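Bimdale Workshop Automation Program
Progress report to the funder, period ending June

Equipment and spending

The two-arm bench is in place and in daily use. We have kept one arm on a parallel gripper and the other on a multi-fingered hand, as set out in the original plan. The choice of which type to buy for the second bench is still open, and most of this report deals with that.

Fingertips remain the main consumable. We paid Jokonier $634 for the last order, which covered fingertips and mounting screws, and we have 39 tips left in stock. At the present rate of use we will need to reorder before the fall. Dvořáček has quoted a lower unit price but a longer lead time, and we have asked for a sample set before moving any part of the order.

Work on the bench continues with everyday items of different sizes and stiffness. 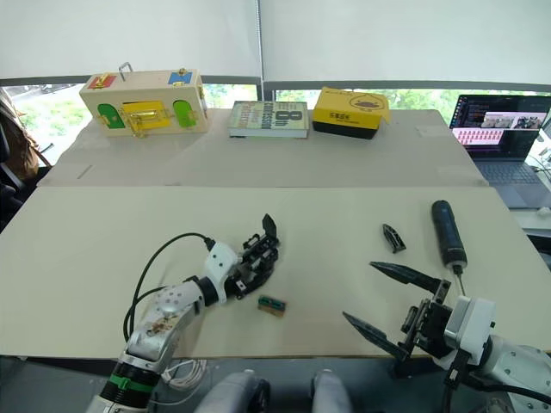
Gripper fingers and small parts on the tabletop, with a book and a yellow and black box behind. 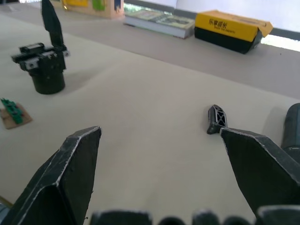

Wear on the gripper fingers needs its own budget line. It was carried under general supplies this year, which made it hard to track. We propose a separate line for fingers, tips and cables, reviewed every 3 months.

For the second bench we have 2 options. The first is a matched pair of parallel grippers from Jokonier, which would share spares with the present setup. The second is a multi-fingered hand from Urkow. It costs more to buy and would need a service contract, but it would let us run the same tasks on both benches. Urkow has agreed to hold its price until the next review.

Not yet done: the electrical work for the second bench, and the written cleaning schedule. The electrical quote came in over the planned amount and we are getting another.

We ask for approval of the separate consumables line now. The purchase request for the second bench will follow once the Dvořáček samples have been tested.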